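## Gripper swap, round two: the sim kitchen gets crowded

If you read the last issue, you know we spent most of the fall arguing about fingers. Parallel fingers, soft fingers, fingers with pads, fingers with grooves cut into the pads (my favorite, and I will keep bringing them up). The short version is that we had three candidates and no fair way to compare them, so Daichi Kikuchi built one, and I have been having a wonderful time with it ever since.

The three are the Dornen parallel gripper that came with the arm, the Grondlow long-finger version that Lyle Bellamy ordered after seeing it on another team's bench, and our own design, which goes by Boron and is still on its fourth set of drawings. All three now exist as models in the simulator with the same arm behind them, the same controller, the same speed limits and the same camera. You change one line in the config file and run the whole set again. Before this, changing grippers meant an afternoon with a hex key and then another one redoing the calibration!

Daichi's other good idea was the countertop. Our old test was a bare gray table with cubes on it, and every gripper we tried looked terrific on it. Cubes are easy. They have flat sides, they sit still, and they don't lie on top of each other. The new scenes pull from a library of odd household objects and drop them on a kitchen counter at random positions and angles, so you get thin things next to round things, and things resting on other things.

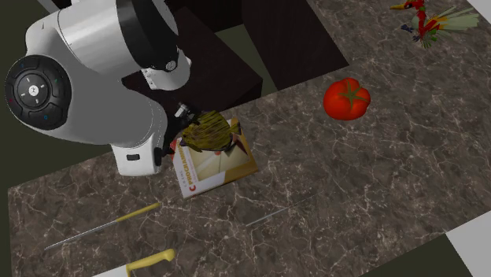 *The simulated counter, with the gripper at the head end of a striped fish that lies over a C programming book.*

I love the fish. It's broad and flat, the two ends want completely different grips, and with a book under it there is very little room to get a fingertip down the side. Come in too low and you catch the cover. Come in too high and you close on nothing. The Dornen handles it well when the approach is straight down and gets fussy as soon as the wrist has to tilt. The Grondlow, with its longer reach, can come in at a lazier angle and still close, and that alone won over Xóchitl Mendoza, who had been in the Dornen camp from the start.

Totals so far, for those who skip to the numbers: 2,115 simulated picks with the Dornen and 2,000 with the Grondlow, over 27 object models. The Dornen's extra runs came from a batch Xóchitl started before we settled on the object list, and we'll drop those before making any real comparison. Boron has only had a first pass and I'm not going to quote anything from it yet.

A few things we've noticed, in no special order:

- Tomatoes are kinder than expected. Both grippers center themselves on the round sides, even when the first guess at the pose is a bit off.
- Thin utensils are awful for everybody. A knife handle with some bulk to it is fine, but a narrow strip of a blade flat on the counter is a different problem, and the marbled texture makes it hard for the camera to find in the first place. Bernadette Mbeki wants to test the vision side separately on plain and patterned counters, so we know which failures belong to the fingers.
- Feathers and beaks confuse the grasp planner. It likes to grab the widest part it can see, and on a bird figure with a big fan of tail, that's a poor choice.
- Friction settings matter more than I wanted them to. Lyle changed the pad value by a small amount and two grippers traded places on the book task. We're measuring the real pads before we believe any ranking.

That last point is the one I'd ask you to keep in mind when you see the charts. The simulator is great for throwing out bad ideas quickly, and for running all night while we sleep. It is less great at telling you how rubber behaves after a week of dust.

Next up is the hardware check. Shoshana Zamora has picked 10 of the objects for us to buy or print, and the real arm will run the same start positions with the Dornen and the Grondlow. Boron joins when the finger mounts are back from the shop. We're aiming for February. If the order of the results holds up even loosely between the two, I'll be very happy, and if it doesn't, we'll have a good long item for the issue after that.

The scene files and the config are in the shared folder under Đào, which is Daichi's name for the whole test set. Please try it! It runs on an ordinary desktop, a bit slowly. If you have an object model that you think will embarrass all three grippers, send it to Xóchitl with the mass and rough dimensions filled in. She turned down a whisk last week for having no mass at all, and would like a better whisk.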